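Isoto Kitchen Pack for Poltby Sim
Item 2627

Teaching an arm to use a kitchen is cheaper when the kitchen can't flood. The Isoto pack gives you 50 simulated household tasks at sinks, counters and cupboards, in any colour you like so long as it's grey or white.

Works with Poltby Sim 3 and the Tazi arm model. Grismont arms load too, though you'll be tuning the wrist yourself and may say things you regret.

Sink tasks come with a double basin, dishes and the odd strawberry. Faucets are graded on grip and on turn, so an arm that merely hangs on for dear life gets half marks.

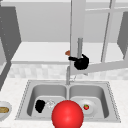

Every run can be replayed from the log, including the ones you'd rather forget. Licences cover one lab for a year, with a 60-day trial. Bowls reset themselves between runs, a feature we've been asked to bring to real kitchens.

Page updated 4 Sep 2024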